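## 4. First filling and setting of the Drendarlow humidifier

Before you begin, the unit must stand in its final place for 2 hours with the lid open. If it came from a cold truck or garage, let it stand longer. Section 3 explains how to choose the place. In short: a flat floor, a free space of 26 cm on every side, and no curtain above the mist outlet.

### 4.1 Filling the tank

1. Turn the main dial to 0 and pull the plug from the wall.
2. Lift the tank straight up by its handle. Do not tilt it while it is still sitting in the base.
3. Turn the tank over and open the cap to the left. The rubber ring stays in the cap. If it falls out, put it back with the flat side to you.
4. Rinse the tank two times with clean water. The first water can have a light smell of plastic.
5. Fill up to the line MAX. Use cold tap water or boiled water which has cooled down.
6. Close the cap by hand. Do not use pliers.
7. Dry the outside of the tank and lower it slowly into the base. You will hear the water run for a short time.

**Caution:** Never put oils, perfume, salt or vinegar in the tank during operation. Vinegar is permitted only for the descaling in section 6, and only with the plug out.

**Note:** Owners of the older Wulov base will see that the tank sits 2 mm higher. The valve opens correctly also in this position.

### 4.2 Setting the humidity

1. Put the plug in the wall. The green lamp blinks and then stays on.
2. Turn the main dial to 1. Mist comes after a short wait.
3. Press SET and hold it until the display shows a number.
4. Choose your value with the arrow keys. For a bedroom we suggest to start with 45 and change it in small steps.
5. Press SET again to save. If you press nothing, the old value returns.

The value on the display is measured at the back of the unit. In a long room it can be different from the value near your bed, so please compare with a separate meter if you have one. Bulell meters and most others from a hardware store are good enough.

At the low setting the unit gives 300 ml of mist per hour. With windows open in August you will probably not need it at all. In this case empty it and store it as in section 7.

### 4.3 Checking the floor

Moisture around the unit is the most frequent reason why people write to us. Make this check on the first evening and again on the next morning.

1. Turn the dial to 0, pull the plug and move the unit to one side.
2. Put a dry, light-colored cloth, folded, on the place where the unit was standing. Press it with your flat hand.
3. Look at the lower side of the cloth. If it has a wet spot, go to 4.4.

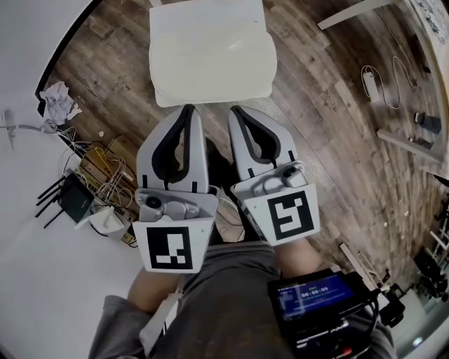

*Shehata*

With a plank floor, press also along the joints between the planks. Water likes to stay there, and you do not see it from above. Carpets must be checked with the hand, and a waterproof mat under the unit is then required.

### 4.4 If the cloth is wet

- Take out the tank and look if the rubber ring is twisted.
- Turn the mist outlet away from walls and furniture.
- Lower the humidity value by 5 and repeat the check.
- If the base itself is leaking, stop using the unit. Write down the serial number from the bottom plate and order repair set 446, which contains the valve, the ring and a new cap.

**Caution:** Do not open the base with a screwdriver. There are live parts inside, and the seal cannot be closed again at home.

Continue with section 5, Daily cleaning.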